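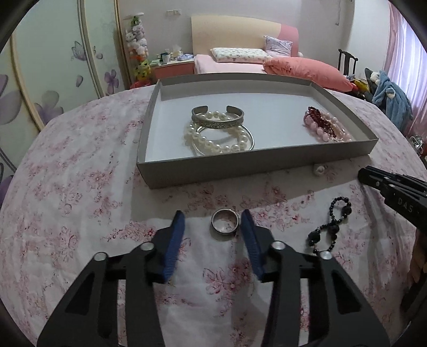
**그림 1.** 분류 도중의 장신구. 얕은 회색 상자 안에 진주 장신구와 분홍색 구슬 장신구가 나뉘어 있고, 일부는 꽃무늬 천 위에 놓여 있다.

# 소품 정리와 보관 실습 — 제4강 강의 자료: 장신구의 분류

작성일: 2023-06-05
교육 기관: 필홀름(Pilholm) 생활정리 교육원
선수 자료: 제3강 「얕은 용기의 선택」

## 1. 학습 범위

본 강에서는 길이가 짧고 서로 얽히기 쉬운 장신구를 얕은 상자에 나누어 담는 절차를 다룬다. 대상은 팔찌, 뱅글, 커프, 반지, 구슬 장신구이다. 체인 목걸이와 귀걸이는 제5강에서 별도로 다루므로 이번 실습에는 포함하지 않는다.

## 2. 용어

| 용어 | 본 강에서의 뜻 |
|---|---|
| 커프(cuff) | 한쪽이 트인 팔찌. 두 끝이 서로 닿지 않는다. |
| 뱅글(bangle) | 이음매 없이 둥글게 닫힌 단단한 팔찌. |
| 구슬 장신구 | 둥근 구슬 또는 면을 깎은 구슬을 꿰어 만든 것. |
| 무리 | 상자 안에서 한자리에 모아 둔 같은 계열의 물품. |
| 대기 물품 | 아직 상자에 넣지 않고 천 위에 둔 물품. |

## 3. 작업면의 준비

작업면에는 천을 깐다. 천은 구슬이 구르는 것을 줄이고 금속 표면이 긁히는 것을 막는다. 무늬가 있는 천도 사용할 수 있으나, 크기가 작은 물품은 무늬에 묻혀 놓치기 쉽다. 그림 1의 흰 천에는 분홍색과 빨간색 꽃이 인쇄되어 있으며, 상자 바로 바깥에 작은 흰색 진주 장신구가 하나 놓여 있다. 이와 같은 물품은 작업을 마치기 전에 반드시 다시 확인한다.

상자는 바닥이 매끄럽고 밝은 것을 권장한다. 실습실에 비치된 상자는 그리디스(Gridis) 규격표에 따라 관리하며, 실습생은 상자 번호를 기록지 상단에 적는다. 1328번과 1406번 상자는 강사 시연용이므로 반출하지 않는다.

## 4. 분류의 기준

분류 기준은 한 번에 하나만 적용한다. 색, 재질, 형태를 동시에 적용하면 한 물품이 두 무리에 해당하는 경우가 생긴다. 본 강의 기본 순서는 다음과 같다.

1. 색 계열에 따라 큰 무리를 정한다.
2. 무리 안에서 단단한 것과 유연한 것을 구분한다.
3. 단단한 것 가운데 트인 것(커프)과 닫힌 것(뱅글, 반지)을 구분한다.

그림 1에서 상자 왼쪽에는 크림색 진주와 은색 팔찌류가, 오른쪽에는 분홍색 계열의 구슬 장신구가 모여 있다. 두 무리 사이에는 흰 바닥이 그대로 드러나 있다. 칸막이가 없는 상자에서는 이 여백이 경계의 역할을 하므로, 물품을 추가할 때에도 여백을 침범하지 않도록 한다.

분홍색 무리에는 아주 작은 짙은 빨간색 구슬로 된 띠도 섞여 있다. 이를 분홍 계열에 포함할 것인지, 별도의 붉은 계열로 둘 것인지는 작업자가 정하되, 정한 기준을 기록지에 남긴다.

## 5. 겹침의 처리

왼쪽 무리는 3절의 상자 조건을 충족하나 물품이 서로 포개져 있다. 문양이 새겨진 은색 커프가 맨 위에 있고, 커다란 진주 고리가 얇은 은색 뱅글에 겹쳐 있다. 진주는 표면이 무르므로 금속과 맞닿은 상태로 장기간 보관하지 않는다. 임시 분류 단계에서는 허용하되, 최종 보관 시에는 다음과 같이 조치한다.

- 커프는 맨 먼저 들어내어 무늬가 있는 면이 위를 향하도록 따로 둔다.
- 진주는 부드러운 천으로 닦은 뒤 얇은 천주머니에 넣는다. 주머니는 쿨렐루라(Cullelura) 200호를 사용한다.
- 뱅글은 상자 벽을 따라 눕힌다. 세워서 끼우지 않는다.

## 6. 대기 물품

대기 물품은 상자 앞쪽에 간격을 두고 놓는다. 그림 1의 앞쪽에는 폭이 넓은 은색 고리와 검은 구슬 팔찌가 있다. 검은 팔찌는 8자 모양으로 꼬여 있고, 작고 둥근 구슬과 면을 깎은 큰 구슬이 함께 쓰였다. 꼬인 구슬 팔찌는 잡아당겨 풀지 않으며, 교차한 부분을 먼저 들어 올려 한 바퀴로 편 다음 옮긴다.

검은색은 기존의 두 무리 어디에도 해당하지 않는다. 이 경우 빈 여백에 끼워 넣지 말고 두 번째 상자를 준비한다.

## 7. 실습 과제

- 배부된 장신구 묶음을 4절의 순서에 따라 분류하고 기록지를 작성한다.
- 같은 묶음을 형태 기준으로 다시 분류한 뒤, 두 결과에서 자리가 달라진 물품을 표시한다.
- 어느 무리에도 속하지 않은 물품의 처리 방법을 세 문장 이내로 서술한다.

기록지는 차코(Chacko) 양식 194를 사용하며, 실습 종료 시 상자와 함께 제출한다. 천은 털지 말고 네 모서리를 모아 접은 상태로 반납대에 둔다.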